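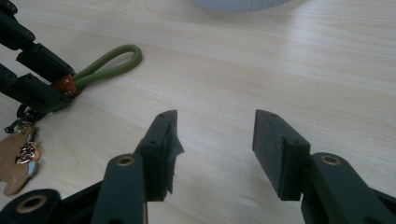
[Plisteo-runners] Re: December relay, who's in?

2019-10-21

Morning all,

Lovely turnout at the club run, and thanks for all the replies so far (keep them coming!). Quick answer to the question below:

> Is the relay still going round the Grutov reservoir this
> year? I heard the path was shut. Also do we need our own
> numbers or can we use last year's? Mine was 233 and I've
> grown quite fond of it.

Yes, still the reservoir, but starting from the Ullier car park end, so the nasty hill comes on the second leg and not the last. I'm thrilled about this as I did the last leg last time and my calves have never forgiven me. New numbers for everyone I'm afraid, so 233 will have to retire to the fridge door.

Teams are 6 runners each. We had 779 people across the whole event last year and the limit is 800, so please don't leave it till the last minute like we usually do! I've got one full team and four names towards a second. Any pace is fine, walkers too.

Tomaszewski Sports are doing club vests again if you want one before December - reply with your size, off list please.

See you on the track!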